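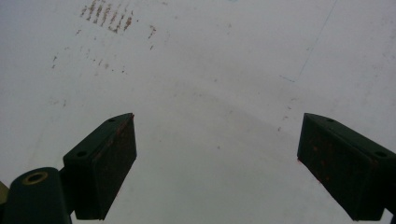

About Brerura

Brerura compares grippers, wrist cameras and controllers for small automation shops. The lab runs two hand-held units and four arms. Each finger set goes through 72 grasps per controller, first by hand, then on an arm.

Current work

Two-finger grippers with flat, screw-mounted pads, Murkov against Cokance. Camera views are logged with every grasp. Results go to the Chávez line in March.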